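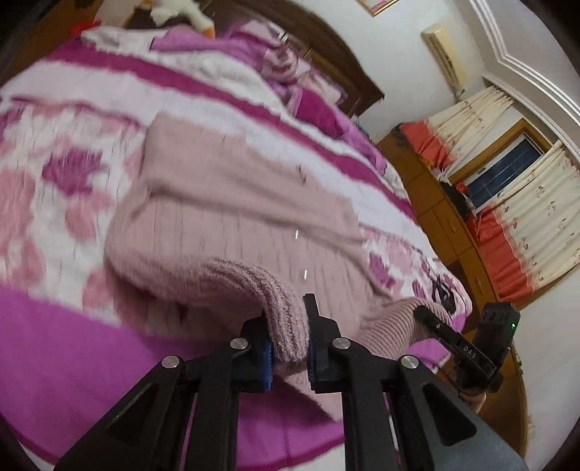 Slide 1. Punho de malha preso entre as almofadas azuis da garra.

Pesquisar no site... OK
Início | Programa | Oradores | Notas | Contactos
Imprimir | Enviar por e-mail

Boas práticas na recolha com garra manual: notas da oradora
Wilma Ritchie, projeto Tralton, 2019-08-22

(Deixar o slide 1 no ecrã enquanto as pessoas se sentam.)

Bom dia! Vou falar de regras, e prometo que é a parte do trabalho de que mais gosto. Olhem para o punho da camisola: canelado, dobrado sobre si próprio, com a garra a pegar na beira. Adoro este tipo de pega, porque quase tudo o que escrevemos no guia passa por aqui.

Regra da pega. Na malha, pegar pelo punho ou pela bainha, nunca pelo meio do corpo da peça. Fechar devagar, parar, e só então levantar. Contar até 3 em voz baixa ajuda (a sério, experimentem!).

Regra do fundo. Uma colcha estampada em tons de rosa com uma camisola rosa por cima é um caso difícil e queremos casos difíceis. O guia da Hundska pedia fundo liso; na versão de novembro tirámos essa exigência. Anotar a cor da peça e a do fundo na ficha, sempre.

Regra da casa. Gravamos em quartos de verdade, com almofadas, peluches e cortinas. Pedir autorização por escrito, divisão a divisão. Documentos e fotografias de família ficam guardados antes de começar.

Regra do operador. Sessões de 40 minutos no máximo, depois troca de mão ou de pessoa. Verificar os parafusos da garra entre sessões.

(Slide 2, tabela. Não ler tudo!)

Já temos mais de 4000 episódios, e em Lurnitz a revisão passou a ver 60 por lote. Falar da discussão com a equipa Shehu: uma pega falhada apaga-se ou guarda-se? Guarda-se, com etiqueta. Contar a história das meias se houver tempo.

Perguntas. Se perguntarem por toalhas, remeter para o anexo B.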